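Plullthorpe Open Day

The Plullthorpe Open Day is a public demonstration of fabric-handling automation held at the Cirkex workshop in Tastville. It is organized by the Thampi group, a research team working on the manipulation of cloth, and is directed by Raghavendra Nambiar. The event takes its name from the software used to plan grasps on soft materials.

Demonstrations take place in the main work area during normal working hours. Staff continue their own tasks at the desks while visitors are shown the handling of garments and bed linens. 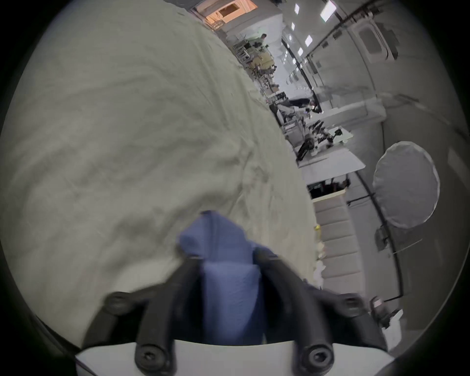
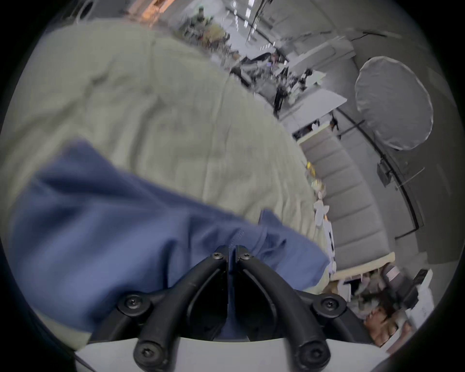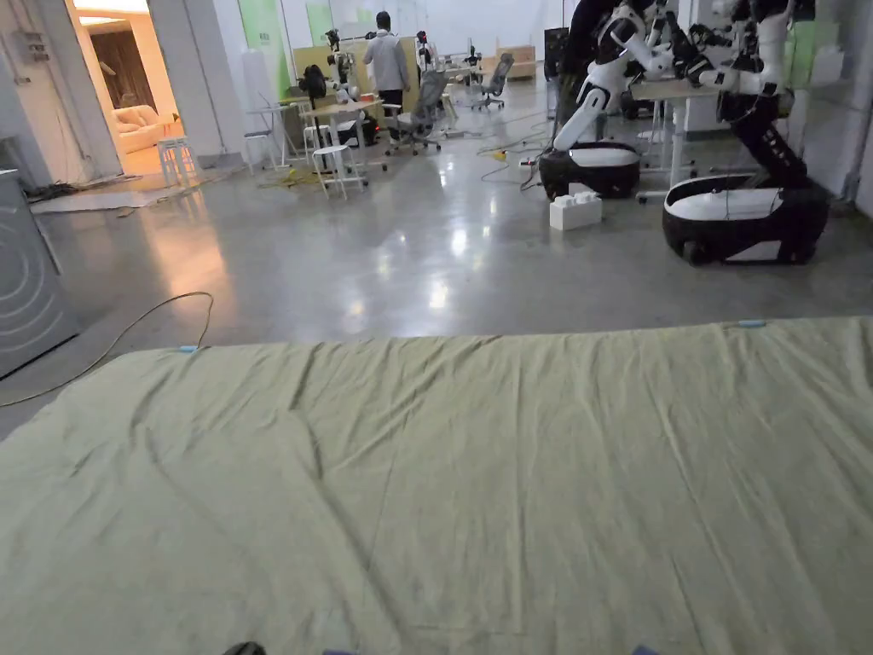 Cloth handling at the Cirkex workshop. The first two views are from a hand-held gripper with blue fabric on a blanket; the third shows a spread cloth, with two dual-arm mobile robots to the right.

Background

Cloth is a difficult material for automated handling. A rigid part keeps its shape when lifted, so a grasp can be computed from its outline. A cloth changes shape on contact and hides much of its own surface in folds. Plullthorpe treats each grasp as provisional – the estimate of the fabric's shape is discarded after every contact and built again from new camera data.

The group trains the software on recordings made by people using hand-held grippers. The operator works at ordinary speed, and the tool records the motion of the fingers together with a wide-angle view of the cloth. At the start of the current program the training set held 1547 recordings. It had grown to 3752 by December.

Program

The open day is divided into 14 short sessions. Each session admits up to seven visitors, who stand behind a line marked on the floor. A session has two parts. In the first, an operator picks up and moves fabric with the hand-held tool, and the recorded view is played back on a monitor. In the second, a mobile robot attempts a task on a flat cloth.

Failed grasps are not repeated for the audience. The operator explains the cause where it is known, and the session moves on. Common causes given in the program notes are a double layer picked up in place of a single one, and a finger that slides along a seam.

Visitors may try the hand-held tool under supervision. Their recordings are kept out of the training set.

Access

Places are assigned by written request. The next open day is listed for 4/16/26. The floor of the work area is level throughout, but cables are present and closed shoes are required.

Contact the editors | © Tastville Technical Encyclopedia | Back to top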